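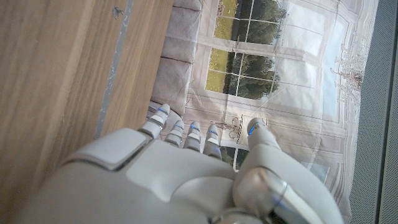
Five-digit hand over the timber bench, wrist camera view.

Bench tips: comparing grippers, hands and wrist cameras in a home workshop

Fix the bench before the gripper. Clamp the arm base, run it at full reach in both directions, and check the clamps again. Mhairi Rankin lost a Saturday at Ramport to a pick error that moved with the time of day, and the cause was a bench leg on a soft rubber foot. Compare nothing until the base holds its position overnight.

Change one item at a time. If the hand and the controller both go in on the same afternoon, the results belong to neither. Label every configuration on masking tape, stick the tape to the controller, and photograph it before the first run.

Choosing test objects

Use household items with known bad habits. A rigid block flatters every gripper. Paper bags, folded tea towels and shallow bowls separate them quickly. Keep two of each bag, one fresh and one already creased, as the creased one has lost most of its stiffness and will fold away from a slow finger. Weigh the contents on kitchen scales. For bags I use 300 grams of rice in a zip pouch, laid flat.

Two-jaw grippers

The Purves parallel jaw is the reference on my bench. It is dull and repeatable. Set the closing force low and raise it in small steps until the bag stops slipping, then record the value. Wipe the pads with methylated spirits between sets; flour and paper dust will change the grip well before you can see any build-up. Check the pad screws with the correct driver. A ball-end key rounds them.

Multi-finger hands

A hand needs more set-up time and earns it back on soft goods. Home all the fingers before mounting, then again after. The thumb is the usual culprit when a pinch drifts, so test it alone against each fingertip. Keep the fingers clear of table trim during homing. Light-coloured shells show grime at the seams, and a dry microfibre cloth is enough for that. Do not spray cleaner near a joint.
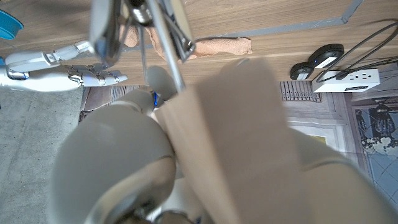 Bags go better from the folded edge. Approach low, close on two layers, and lift straight up for the first few centimetres before moving sideways. Where a second tool shares the work area, give it its own start position and have it wait for a clear signal from the hand. Annag Menzies runs both from one Drimska controller with the speed capped at 5 per cent for the first pass, and I have copied her.

Wrist cameras

Expect the near fingers to be soft and to take up a good part of the view. Focus at grasp distance and lock it. Autofocus will hunt on a moving finger. Lock the exposure too, particularly with a pale shell and a window in the same room. The Revham mount sits a little further back than the one it replaced and sees more of the table, at the price of a longer lever and more shake on hard stops.

Cables and power

Route leads off the back corner of the bench and leave a service loop at every plug. Keep power boards out from under the arm's path. Tug each connector by hand before a long run.

Recording

Do 100 picks per configuration, with the object put back by hand each time against a pencil mark. Log slips and drops separately - a slip is often a force setting, a drop is more often an approach angle. Note who reset the object. Mhairi's resets and mine differ enough to show up in the bag results, so one person now does the full set.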